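Prokari Rebound Trainer, 2018 version

Item type: basketball return net
Weight limit of ball: standard indoor and outdoor sizes
Our rating: fair

We carry the Prokari because people keep asking for it. The maker says a player who shoots on it for a summer will come back a different shooter. We'd put it more plainly. It is a net on poles that catches your shot, made or missed, and rolls the ball back to you. You will get more shots up in an hour. Whether they are good shots is up to you.

What you get
Four poles, one net, a return chute, two straps for the backboard arm and a bag of clips. The clips are the weak part. Order a spare bag now, as Prokari tends to run out by September.

About the shooting claim
The box says players improved after 100 shots a day. It does not say which players, how long they kept it up, or what they shot before. We asked and were sent a brochure. Gangadharan Alva, who coaches the Barnport juniors, set one up in their gym and kept a tally. His group took 393 shots in one practice, against 223 in the practice before it without the net. That is a real gain in shots taken. He did not see much change in how many went in, and one gym is one gym.

Compared with the Skurnitz
The Skurnitz costs more and has a motor that passes the ball to a set spot. It is also loud, and it needs an outlet near the court. If you mostly work on free throws, the cheaper Prokari does the same job. If you want to practice catching on the move, neither one passes like a person does. Borrow a teammate.

Fit
Made for a regulation rim on a fixed pole or a wall mount. Portable hoops are another story. On ours, the net pulled the whole hoop forward until we put more sand in the base, and we would not leave it up in wind. The Patrício roll-away hoop is too narrow at the arm for the straps supplied.

Setup takes around 92 minutes the first time, whatever the leaflet says about "quick assembly." After that it goes faster. Put the chute on last. 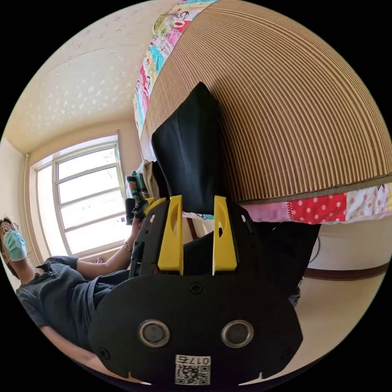

Returns and warranty
The frame is covered for one year and the net for 30 days, which tells you what Prokari thinks of the net. Clips are not covered at all. We take back unopened boxes. Opened ones we take back if every pole is there.

Page last checked July 8, 2018. Price shown at checkout.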